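Accueil | Produits | Documentation | Tarifs | Contact

Catégorie : Logiciels › Planification de mouvement › Simulation

Volosance 3 – planificateur de saisie et de transport pour bras à sept axes

Volosance calcule des trajectoires sans collision à partir d'un modèle 3D de la pièce et d'une liste d'objets à déplacer. Le module tourne à côté du contrôleur, sur un poste Linux ordinaire, et envoie des consignes articulaires. Il est développé par Stivetti et distribué en Suisse romande par Grewal.

La version 3 reprend entièrement la gestion de l'objet saisi. Dès que la pince se referme, le volume de l'objet est rattaché à la bride et pris en compte dans le test de collision – y compris quand il pend de travers. Les versions précédentes ajoutaient une marge fixe autour des doigts, ce qui bloquait le bras dans les espaces étroits.

Fonctions

– Lecture des scènes URDF, MJCF et USD
– Candidats de saisie calculés sur maillage ou sur nuage de points
– Contraintes d'orientation par tâche (récipient droit, inclinaison limitée, libre)
– Replanification en cours de mouvement si un obstacle est ajouté
– Rejeu d'un essai en simulation, depuis n'importe quel point de vue
– Interfaces Python et C++, pont ROS 2

Scènes fournies

La licence comprend la bibliothèque Birndale, soit 707 objets ménagers et 11 pièces : cuisines, buanderies, ateliers. Les maillages de collision sont simplifiés à part des maillages d'affichage. Certaines textures murales proviennent de numérisations et présentent des défauts visibles ; elles n'interviennent pas dans la planification.

Configuration requise

Processeur x86 à huit cœurs, 32 Go de mémoire. Carte graphique nécessaire pour le rendu seulement. Le mode sans affichage est pris en charge.

Licences

Poste fixe ou licence flottante, deux ans de mises à jour inclus. Tarif réduit pour les écoles, sur demande. Pour un devis, écrire à Seraina Zürcher chez Grewal en indiquant le modèle de bras et le nombre de postes.

Rendu d'une tâche de transport : flacon pulvérisateur tenu par la tête, au-dessus d'un plan de travail de cuisine. 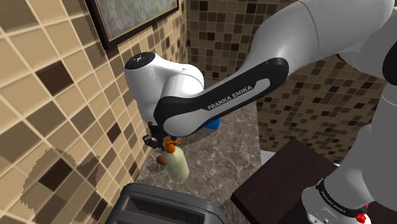

Heidrun Aebischer : Nous sommes passés de la version 2 à la 3 en novembre. Les contraintes d'orientation sont bien plus simples à écrire, par contre nos anciens fichiers de tâches n'ont pas été repris tels quels, il a fallu renommer les repères à la main. Un script de conversion serait bienvenu.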